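I spent Thursday at the Fisstead baking show, and my feet may never forgive me. The floor had 300 booths this year, and 2,087 of us had signed in by lunch – most of us headed straight for the laminated dough demo, I think!
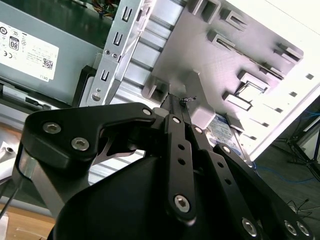 *A gripper at an open desktop computer case.*

Cherry Mae Bañez of Paseo took the small-bakery bread prize with a purple yam loaf (I had two slices, then went back for a third). She's been baking for 13 years and told me she almost stayed home, as her starter had been acting up all week. 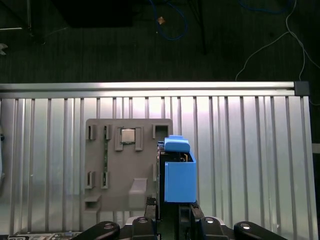
Jerome Malabanan came in second with a seeded rye, and he's already talking about a rematch. He and Cherry Mae are teaching a free class together at the Bisten Street kitchen in Fajardo this February. Doors open at 8 a.m., and you'll need to bring your own apron and a large bowl.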